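Can It Do the Dishes Yet? Speaker notes

Grilcombe evening talks, Wednesday, January 12, 2022
Slot is 30 minutes including questions. Talk slowly at the start, I always rush the start.

OPENING

Hi everybody, thanks for coming out on a cold night. Show of hands first: who has a robot vacuum? Keep your hand up if you've ever had to rescue it from under the couch. Keep it up if you have to clean the floor before it cleans the floor. (Wait for the laugh. If there's no laugh, move on quickly.)

So that's my subject. I've spent a good chunk of my working life at Himinano trying to get machines to do small boring jobs with their hands, and the question I get at every single family dinner is when one of them is going to come over and unload the dishwasher. I'm going to try to answer it tonight. The short version is "some of it, sort of, if you let me pick the dishwasher." The long version is the rest of the talk.

WHAT WE MEAN BY A CHORE

I want to split chores into two piles. There are chores where the machine gets to have the world its own way. A washing machine is a robot like that, really — you bring it the clothes, you shut the door, and inside the drum everything is exactly how it likes it. Same with a dishwasher, same with a bread maker. We solved those ages ago and stopped calling them robots.

Then there are chores where the machine has to come out and deal with your stuff where it is. Picking socks up off the floor. Finding the lid that goes with the container. Those are the ones people are asking me about, and those are the hard ones.

Tell the lid story here. I did it at my own kitchen counter last August, with a notebook, for a whole evening. Every time my hands did something I wrote it down. Putting away one load of dishes came to 228 separate little actions, and I'm sure I missed plenty, because I kept forgetting to write down the part where I nudge a drawer shut with my hip. We don't have a hip on ours yet.

THE SHOP FLOOR

People assume factories have this all figured out, and for big repeated jobs they do. Welding, painting, stacking boxes of the same size. But go to a small shop and look at who's sorting the mixed bin of parts at the end of the day. It's a person, nearly always, standing at a bench with a coffee.

I visited a place called Chou, which packs replacement fittings for faucets and shower heads. Over 200 kinds of part, some of them so close you have to feel the thread to tell them apart. The packers there could do it while talking about their weekend! I asked what the worst part of the job was, hoping they'd say the sorting so I could be a hero. They said it was the tape gun. I have nothing for the tape gun.

What a shop like that wants is pretty modest. Take a thing out of this container, put it in that one, don't drop it, don't crush it, and if you're not sure, stop and ask. Speed matters less than you'd think. A slow machine that can be left alone over lunch is worth money to them. A fast one that needs babysitting is worth nothing, and they were very clear with me about that.

(Water. Check the time. Should be at 12 minutes or so.)

WHY TRAYS

Okay, so how do you practice? You don't start in a kitchen. You start with a table and a couple of trays. If a machine can't move something from one tray to another every time, on a flat surface with good light, it has no business near your wine glasses.

Our version of this is a project called Nenamell. Two arms, a work table, a mat and two trays of different colors so that we can all say "red" and "blue" and know what we mean. It looks like nothing, and I know it looks like nothing, and I've lost whole weeks to it.

CLICK to slide 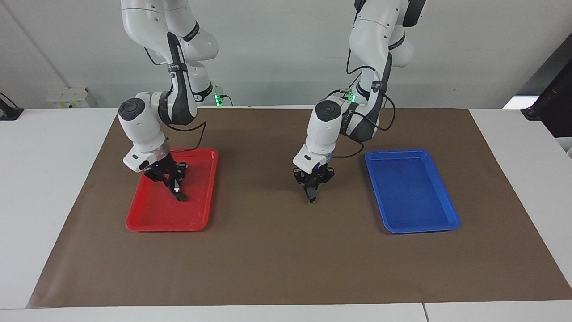 Slide 4. Both arms over the mat, one gripper down at the red tray. Nothing in the trays.

Let them look for a few seconds before talking.

Point out the gripper on the left. Look how close those fingertips are to the floor of the tray. Getting that gap right is a huge part of the job. Too high and you close on air, too low and you're pushing on plastic. You and I do this by feel, we just let our fingers bump the bottom and never think about it. A machine with two stiff fingers needs to be told where the bottom is, or learn it, or have some way of noticing the bump.

Second thing is the sloped sides. A spoon lying flat in the middle of a tray is one problem. A spoon leaning up against the side is a different problem, and a spoon tucked into a corner is a third one, and I would happily never see that one again.

And then two arms. People ask why bother, when one could do the moving. Think about opening a jar, or holding a bag open while you fill it. Loads of housework is one hand holding still so the other can be useful. The trouble is they share the space over the table, so each has to know where the other is. Elbows included.

SO, CAN IT DO THE DISHES

My honest scorecard, read these out:

Moving solid things between containers on a table: yes, pretty well.
Folding a towel: yes, slowly, if it's a towel it has met.
Folding a fitted sheet: no. I can't either.
Loading a dishwasher: parts of it, with plates we chose.
Wiping a counter: yes to the wiping, no to knowing when it's clean.
Finding the lid: no.

If someone asks for a year, don't give one. I gave one once and people still bring it up.

QUESTIONS

Likely ones: cost, jobs, is it safe with a dog around. For jobs, go back to Chou and the tape gun. For the dog, say I wouldn't leave mine alone with it, mostly for the sake of the cables.

Remember to hand the clicker back.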